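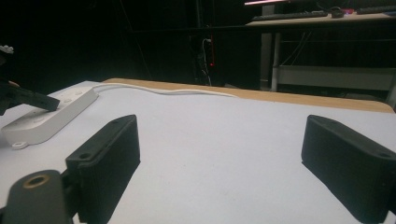
Vikley handheld gripper kit: replacement finger pads or the full service plan?

Asked by Shahla Bahrami, Aug 5, 2023

We have two Vikley kits with the stock black fingers, used for cable and power strip handling on a white tabletop. After 2,753 grasps the left finger on one unit closes 3 mm short of center. The reseller (Tramham) quotes either a new finger pair or a yearly service plan that includes recalibration. Does the finger pair alone fix this, or is the offset in the mount?

3 answers

Salehi
Check the mount first. Remove both fingers, close the jaws and measure each side from the centerline. If the carriers are even, buy the fingers. If they are not, new fingers will sit just as far off. Ours was a loose carrier screw - 15 minutes to fix, no parts. Run the zero routine again afterward or the width readings will be wrong.

ornalside_k
plan is overpriced imo. just get the fingers

mtb_1357
We had the plan until May. Recalibration was done properly, but turnaround was slow and shipping was extra. Worth it only if you have no spare unit. Also ask Tramham which finger revision they stock, the older pair has different hole spacing.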